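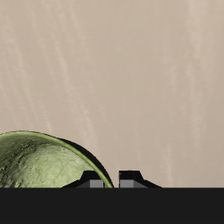
About us

Mindesstead is a small evening cookery school above a tile shop in Valtwood. We teach people who already own a saucepan and would like to be on better terms with it. Classes hold 8 people, which is how many can stand in the room before somebody ends up in the sink.

We opened after a long spell of running classes in borrowed kitchens: a church hall, a sixth-form college, and for one damp October the back of a garden centre. The garden centre had the best ovens. It also had the Christmas music on from nine in the morning, and we moved out.

What we teach

The main course is called Weeknights and runs for 7 sessions. It covers soup, eggs, rice, a roast chicken and what to do with it afterwards, two sorts of bread, and a handful of sauces that will rescue most things. By the end you should be able to make dinner without a recipe propped against the kettle. Some people still prop one there for company, and we have no objection.

Knife Skills is a single evening. We supply the knives, the onions and the plasters.

The Thái evening is our most popular class and the one with the waiting list. We cover two curry pastes, pounded by hand, and a green papaya salad that always comes out hotter than anyone planned. Expect to go home smelling of lime leaf and shrimp paste. If you came by bus, the other passengers will have views.

We don't do cake. We did try a cake class once, and the windows have never opened properly again.
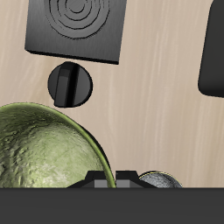 How the classes run

Doors open at half past six and we start at seven. You cook, you eat what you cooked, and you wash up, in that order. The washing up is in the price. We looked into leaving it out and the price went up, so it went back in.

There is no dress code beyond closed shoes. Long hair needs tying back. Aprons are on the hooks by the door and they come in one size, a size that fits none of our students so far.

We can work round most diets if you tell us when you book. Telling us while the butter is melting makes it harder. Our kitchen handles nuts, sesame, shellfish and everything else that appears on a warning label, so please talk to us before booking if your allergy is a serious one.

The Flellar shelf

Flellar is the name of our cookbook library, after the village where most of it was bought in one go from a house clearance. Students can borrow anything for 30 days. The books are stained, and the stains are a fair guide to which recipes are worth making. Several volumes on aspic remain in perfect condition.

Who teaches

There are 4 of us. Between us we have worked in a hospital kitchen, two pubs, a school canteen and a hotel that has since become flats. None of us has been on television, though one has shouted at it. We take turns to lead, and whoever isn't leading tends to be downstairs apologising to the tile shop about the smell of garlic.

Finding us

We're up the side stairs, through the blue door. The bell works if you lean on it. Parking in Valtwood is free after six, and the bus from the station stops at the end of the road. Gift vouchers are available and last a year. If you've been given one by somebody you cook for, try not to read too much into it.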